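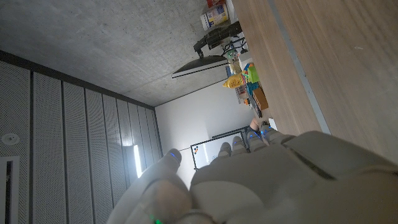

Nestix lab, Sun 11 April

Section 6: Swapping the gripper for the five-finger hand

I put this off for weeks because I like my old two-jaw gripper (it's ugly, it works, leave me alone). But Hamish Bolger kept asking how the hand compares, so I ran the whole swap and wrote it down as I went. Set aside 36 minutes if it's your first time.

1. Park the arm over the table and power it off at the controller. Wait for the fan to stop.

2. Undo the wrist ring and lift the old gripper off. Keep the screws in a cup. I lost one down the back in January and I'm still mad.

3. Seat the hand on the flange with the thumb facing the wrist camera side, then plug in the Daso cable until it clicks.

CAUTION: Don't hold the hand by its fingers while you tighten the ring. Support it under the palm.

4. Power up and look at the fingertips. You want blue lights. With my wrist camera I can see the one on the thumb and three of the others, and that's plenty for a quick check. Walk over and look at the last one yourself.

5. Load the Hapeta profile and set the grip limit to 600. Leave it there for now!

6. Open and close the hand with nothing in it, 7 times, slowly.

NOTE: My camera view comes out tipped on its side, table and all. Fix that in the viewer settings, under Rotate. Please don't twist the mount.

7. Now try real stuff. I keep a mustard bottle and some toy blocks on the table for this. Start with a block, then lay the bottle on its side and go for the middle, well away from the cap.

If the thumb closes late, go back to step 3 and reseat the cable before you touch the profile.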